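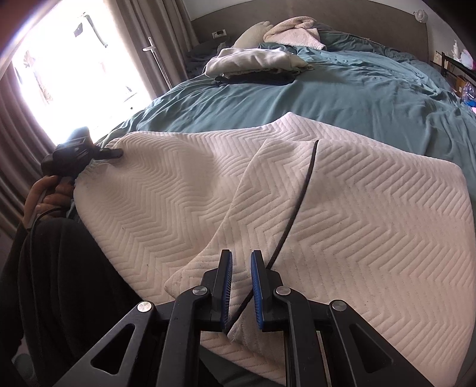 Drania Opens Bedding Care Service to Households in Dravinitz

DRAVINITZ, Mar 30, 2023 - Drania, a home linen and housekeeping company, is opening its bedding care service to private households in Dravinitz. The service, called Bakilana, covers pillows, duvets, sheets and cushions. Until now it was only offered to guesthouses and rental apartments in Busia, where it began as a trial with 178 beds.

Under Bakilana, a crew comes to the home, strips the bed, checks each piece and makes the bed up again. Items that need washing are taken to the company's laundry and brought back on the next visit. Households can book a single visit or a monthly plan.

During the Busia trial, crews checked 700 pillows. Of those, 257 were set aside for cleaning, repair or replacement. The most common problems were marks on pale fabric, filling that had moved to one end, and seams that had started to open at the corners.

Pillows are checked on both sides and then folded over once to see how the filling behaves. Quilted pillows get extra time. Dust and small specks settle along lines of stitching and are easy to miss on white or cream fabric.
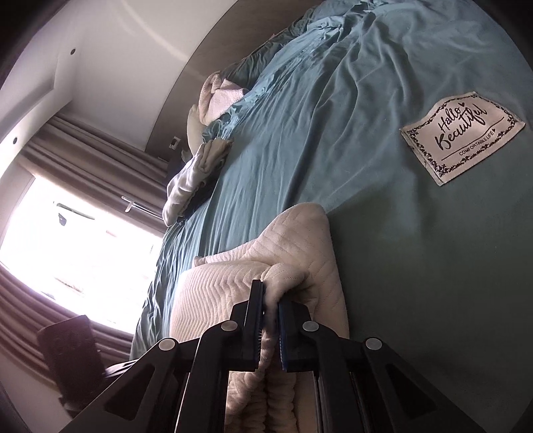
What a visit includes

A standard visit covers one bedroom. The crew brings its own storage bags and tags. Customers are asked to clear the bed of clothes, books and toys before the crew arrives, and to keep pets in another room.

The work goes in this order:

Pillows come off first and are checked at the corners and along the seams.

The duvet is opened out and shaken, then checked for thin spots and loose thread.

The sheet comes off last. If the customer has a clean one ready, it goes on during the same visit.

Care labels are read before anything is bagged. If a label is missing or too faded to read, the item is washed on the gentlest setting or left with the customer, whichever the customer prefers. 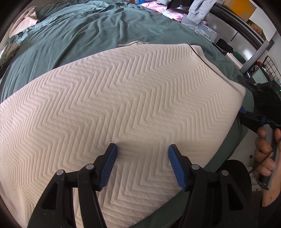
Drania keeps a written record for every item it handles. The record lists size, color, fabric and any damage found, and the customer gets a copy. Trim is noted too. A cream pillow with dark piping, for instance, is logged as two colors, so that the trim can be tested for color loss before washing. Small sewn-in tags stay on unless the customer asks for them to be removed.

Cushions with straps or elastic cords are also accepted. Cords are checked for stretch at the points where they are sewn in, and worn ones can be replaced with black, white or beige elastic. Removable covers are washed apart from the filling. Fixed covers are cleaned by hand.

The company does not accept leather, electric blankets or heated pads.

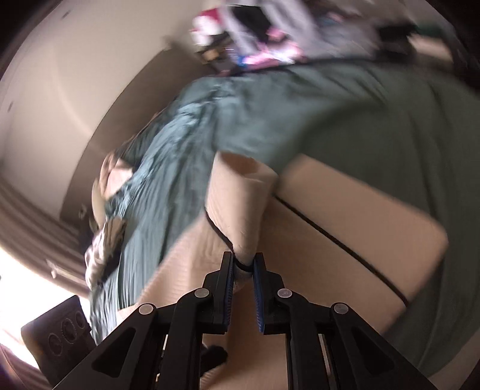 Booking and availability

Bakilana visits in Dravinitz can be booked at the Drania front desk or by phone at extension 2263. Morning and afternoon times are offered. Customers in Busia keep their current plans and prices.

Monthly plans can be paused once a year at no charge.

About Drania

Drania provides linen care and housekeeping for homes, guesthouses and rental apartments in Dravinitz and Busia. It runs its own laundry and sewing room in Dravinitz.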